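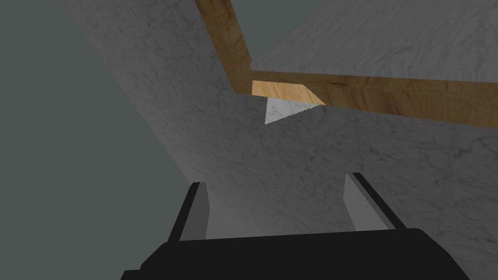
Two fingers over gray-veined marble.

Hello again from the Bovov bench! February went mostly on capacitors, I'm afraid. A couple of you wrote in about the hum on the Menico fuzz kit, so I built another one from scratch and hunted it down. The culprit is the ground wire from the output jack. Run it straight to the star point by the battery clip and keep it well clear of the input, and the hum drops to almost nothing (mine did, anyway, even with the gain all the way up).

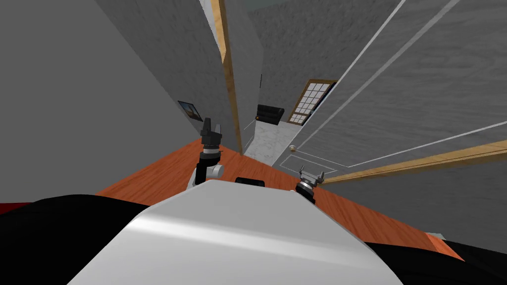 Knobs next! Nicanor Olmedo asked if the Menico could come in something other than plain aluminum, and I've been wanting an excuse to buy spray paint. I'm leaning toward a white box with black hardware, same as the robot up there with its white body and black sections on either side. Adams has 15 white enclosures left and I've asked them to hold the lot.

The Bestdale filter board is on revision 3. I moved the two trimmers apart so you can get a screwdriver in there without scraping the pots, and the silkscreen finally has the diode the right way round. Sorry about that one! If you have the old board, go by the paper schematic. 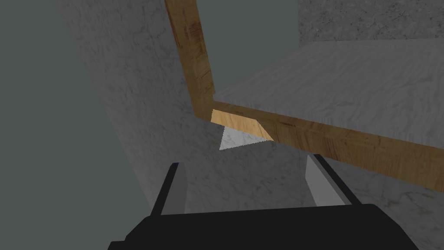
Gripper with light gray pads, nothing held.

Orders are open again, and the workshop line is answered until 2 most afternoons.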